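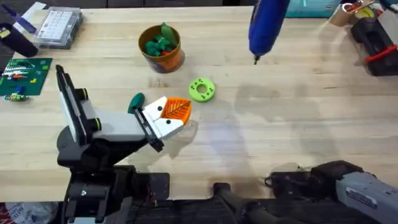 Why Do Leaves Have Lines?

Hi again, leaf fans! Last time I asked you to go outside and find the best leaf in Bisville, and wow, did you send me a lot of mail. One of you asked something I loved: why do leaves have all those lines on them? Even toy leaves have them! An orange one with raised ridges looks like a leaf right away, even if it's made for playing and never grew on anything.

Those lines are called veins. You have veins too (look at the inside of your wrist), and they carry blood around your body. Leaf veins carry water and food. Water comes up from the roots, through the stem, and out along the veins until it gets to every little corner of the leaf. Then the leaf makes sugar using sunlight, and the veins carry that sugar back out to the rest of the plant. It's like a tiny town with roads going both ways!

Veins have a second job. They help hold the leaf flat and open so it can catch the sun. Think of the ribs in an umbrella - take those out and you just have a floppy piece of cloth.

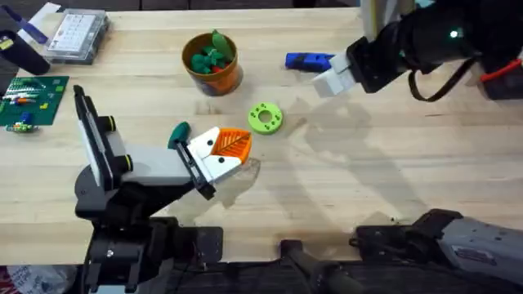
Now, about color. Most leaves are green because they're full of stuff called chlorophyll (say it like this: KLOR-uh-fill). It's what catches the sunlight. But there are often other colors hiding in the leaf all summer long, and yellow and orange are two of them. When October comes and the days get shorter, many trees stop making chlorophyll. The green fades away and there's the orange! It was there the whole time, which I still think is the coolest thing.

Red is a bit different. A lot of trees make their red fresh in the fall, and they do it best when the days are sunny and the nights are cool but not freezing.

Try it: feel the veins

You need a leaf, a sheet of thin paper and a crayon with the wrapper peeled off.

1. Put the leaf on a table with the bumpy side up. That's usually the back.
2. Lay the paper over it and hold it still with one hand.
3. Rub with the side of the crayon, nice and gentle.
4. Watch the lines pop up!

If you have a toy leaf with ridges, try that too and put the two rubbings side by side. Do the lines on the toy all start from one big line in the middle? Do the ones on your real leaf? Grass is a fun one to try next, as its veins mostly run along in straight rows.

My friend Leif Hauksdóttir did 7 rubbings on one Saturday and taped them all to her fridge. I managed 4 before my orange crayon snapped. Send me yours, and write the name of the tree on the back if you know it!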